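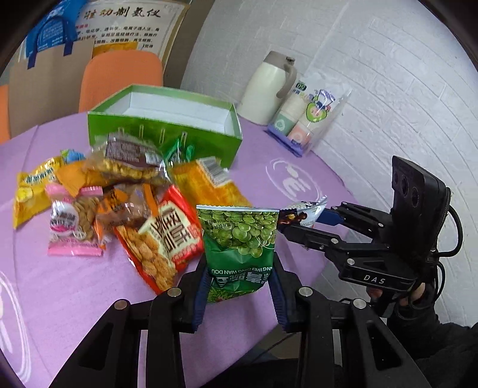

The snack table, with the green pea packet in one gripper's jaws

From: Clementina Barros
To: packing-floor list
Date: April 10, 2020
Subject: Re: what happens to the sorting shift?

Wenjie Zou wrote:
> I keep hearing that Saltoreo will sort all the snack packets by
> summer. Does that leave the evening people with anything to do?
> Cuiping asked me and I had no answer for her.

Hi Wenjie, and hi everyone,

Good question, and I'm glad you put it on the list! The evening shift stays. What changes is which part of the sorting lands on us. In March we logged 897 packets by hand with the grippers, and 56 of those went down as slips, nearly all of them the thin crinkly bags. I love this part of the job — you start noticing how you hold a packet of peas, where you pinch it, how hard, and then you get to pass that on.

So from next month the plan is 2 people per shift teaching grasps and checking what the arm gets wrong, and the rest on mixed boxes, which Saltoreo can't do yet. Cuiping, your notes on crumpled packets were a huge help, and I'd really like you on the teaching side if you want it (same pay grade, I asked Yuto).

Still open: who signs off when the arm rejects a whole box. Zhuoran thinks the shift lead, I think whoever is at the table. Please send opinions before the Gosberg visit.

Clementina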